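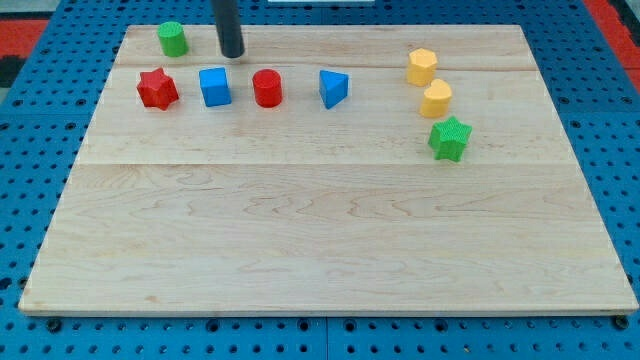

Lerngate Junior Makers – Wood and Shapes Club

Hello! I'm Shakuntala, and I want to tell you about maple, and about the little coloured blocks we like to put on top of it.

Have a look at the board first. Can you find the wavy lines, the ones that swirl about near the front? That pattern is called grain. A tree grows a new layer of wood each year, and when somebody saws through the layers they show up as lines. If the tree grew a bit wobbly, the lines come out wobbly too (those are my favourite boards!).

Now look for a very faint straight line going across the middle. It's called a seam, and it's where two strips of wood are joined with glue. Wide boards are often made this way – one huge plank likes to bend as it dries out, and narrower strips stay flatter.

On to the blocks! One of the blue ones is a cube. A cube has six faces and every one is a square. One of the green ones is a cylinder, so its ends are circles and it'll roll away if you tip it on its side. The red star has six points, and a solid star shape like that is a kind of prism. Prism just means both ends match and the sides go straight between them.

Try this at home: find a tin, a dice and a box of tea, and draw round the bottom of each one. Which shapes did you get? Bring your drawings to club and show Naveen or me.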